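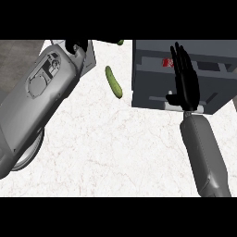

Robots need practice, just like you do when you learn to ride a bike! At the Porkum open day in March, kids got to watch a robot practice kitchen jobs inside a computer. Everything in its practice kitchen is drawn by the computer: the white marble counter, the bumpy green cucumber, even the robot's own two gray arms and black hands. A made-up kitchen like this is called a simulation (say it: sim-you-LAY-shun).

Search this site Go

Why practice on a pretend cucumber? Well, a pretend one never gets squished, and if the robot knocks it on the floor, the computer puts it right back. Nadine Akl, who showed us around, said her team's robot did 200 practice runs before lunch. That's a lot of vegetables!

How does a robot hand know what to do?

Your brain sends messages to your fingers without you even thinking about it. A robot's computer has to work out every bend of every joint — shoulder, elbow, wrist, fingers and thumb. Try picking up a pencil very, very slowly and feel how many parts of you are moving. Now imagine doing math for each one!

The best part of the day was the question box. One girl asked if robots get bored. Anas Nasrallah laughed and told her no, but the people watching them sometimes do. Somebody else wanted to know if a robot could make a sandwich. He said spreading the butter is really tricky, because bread is soft and tears easily.

Try it at home: put on thick mittens and move 10 grapes from one bowl to another. Then do it again with one eye closed — it's much harder than it sounds!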